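Open day at the Grevelik robotics club, May 6, 2019

I only meant to stay an hour and ended up missing two buses home! The club meets above the library in Groldale, and the students had every door open and every laptop running.

Mikkel Bergmann, in his second year, let me loose on the simulated kitchen his group has been building since February. You drive both arms yourself, and the job is to get the apple out of the blue bowl and over to the dish rack.
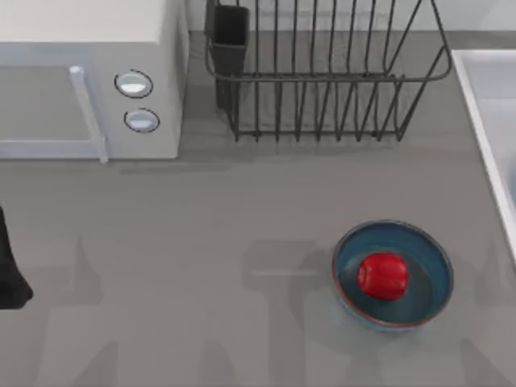

My best go took 109 seconds (I dropped it twice, once in the sink). Mikkel's took 23. He says the shadows help you judge height, and once he'd told me that I got a lot better, though my left arm kept wandering off.

Donnie Baird teaches the beginners next door, and her lot were busy with line followers made from old printer parts. Loud, fast and brilliant fun. Tea was 50p and there was still flapjack left at four.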